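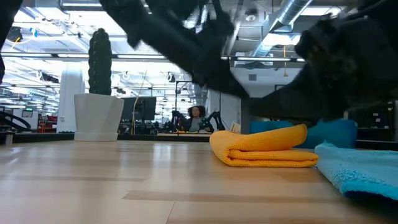 Folded towels on the table at Costdale. Picture: Skurotach

MEDIA RELEASE
For immediate use, Tuesday

Triltico Towel Drive Opens In Costdale

Clean towels wanted. Any colour, any size, bath or kitchen. Triltico is collecting 900 for Costdale families moving into new rentals this winter, and 529 are in so far. Drop-off is the Van Rooij building, side door, 9 am to 4 pm. Please wash first.
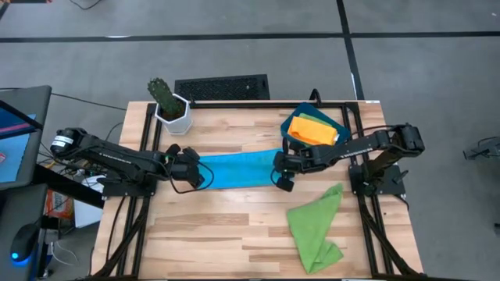
Folding is the slow bit. Every towel gets laid flat, folded in half and half again, then stacked by size. Colours can be mixed, like the orange-yellow and light green cloths in the teal tray, so long as the sizes match. Bundles go out tied, 2 to a person.

"We'll take faded, we'll take odd ones," said organiser Anouk Dekker. "No holes but please."

Last year's drive finished on 797. Bundles leave teh building in January. 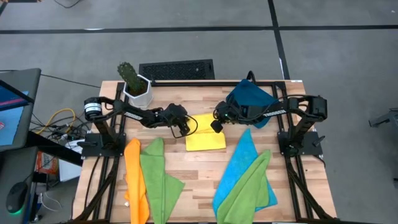 Yellow cloth laid flat, more spread out near the front of the table.

Media contact: Anouk Dekker, Triltico, Costdale

ENDS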